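The five-minute robot and its two-hour morning

The brochure for the Berura cell at Lovcombe promises a machine that is ready to work five minutes after the power goes on. I spent a week in September watching people get it ready to work, and I have some doubts about the five minutes.

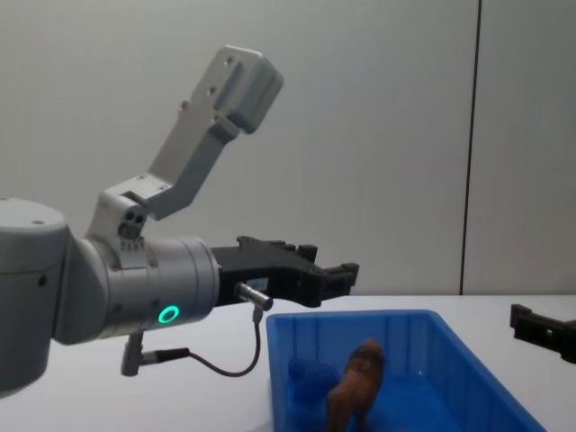
Switching on is quick, I'll grant that. The trouble starts with the checks, which the supplier, Candon, lists on a laminated card and describes as optional. Lovcombe stopped treating them as optional in its first winter, after a gripper cable worked itself slack and the arm spent a night shift closing its fingers on nothing while the log recorded 331 successful picks.

So every morning a technician now seats the gripper connector by hand, runs the wrist through its full turn and watches the cable loop the whole way. Too short and it tugs at the plug. Too long and it catches on the rim of a bin. The right length isn't in the manual. It's written in marker on the inside of a cupboard door.

After that comes the sorting trial. The cell handles returned toys for a rental library, and the trial uses a blue plastic bin, a toy animal and whatever else is lying around. A dark object in a dark-coloured bin is the one the staff dread. Candon says its software copes with poor contrast. The shop's own notebook says 244 clean picks out of 400 on the worst setup, and no one from Candon has asked to see the notebook.

The service contract covers 2 visits a year. Niskanen, the outfit that does the actual servicing, replaces finger pads and recalibrates the sensors, then leaves before the afternoon run, when the drift usually shows up.

None of this makes it a bad machine. On a good day it clears the returns shelf by lunch and the staff are fond of it. But the labour hasn't gone anywhere — it has moved to the hours before opening, where it doesn't appear in the payback figures. I asked to see those figures with the mornings added in. I'm still waiting.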